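Gruroneck moves October date, adds second set at Wumbei Hall 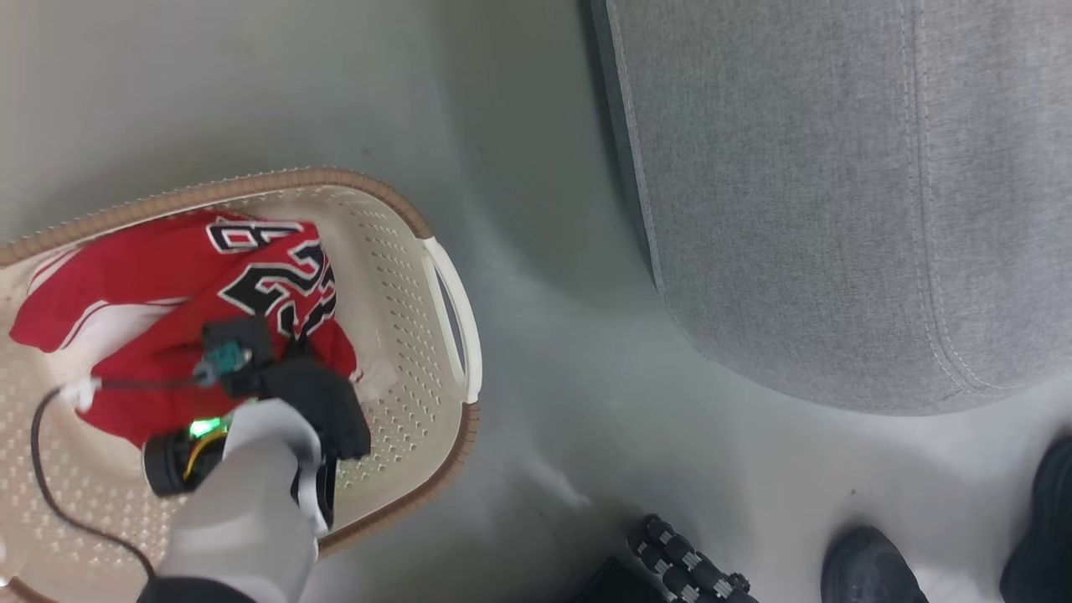

Vol. 15, No. 3

December 22, 2018

Gruroneck has moved its October concert at Wumbei Hall to the spring, the band's label, Gruko, confirmed. The show was postponed when the hall's main power supply failed inspection. Replacement of the distribution panel is complete and the room has been cleared for amplified events.

The new booking is split into two sets with a 41-minute changeover. Ekua Abubakari will play keyboards on both. Michalis Karagiannis, who joined on bass for the Liltonon recordings, performs on the second set only.

All 2933 tickets sold for the original date remain valid. Holders do not need to exchange them. Refund requests must be made at the point of sale within 15 days of this notice and must include the order number. Service fees are refunded with the ticket price.

Capacity for the new date is unchanged. Floor tickets are standing; balcony seats are reserved by row. Doors open one hour before the first set.

Production manager Yaa Ackah said the monitor mix has been redesigned for the room and that the mixing position will move to the rear of the floor. Sadao Honda remains front-of-house engineer. The support act will be named by Gruko at a later date.

Ayuba Nartey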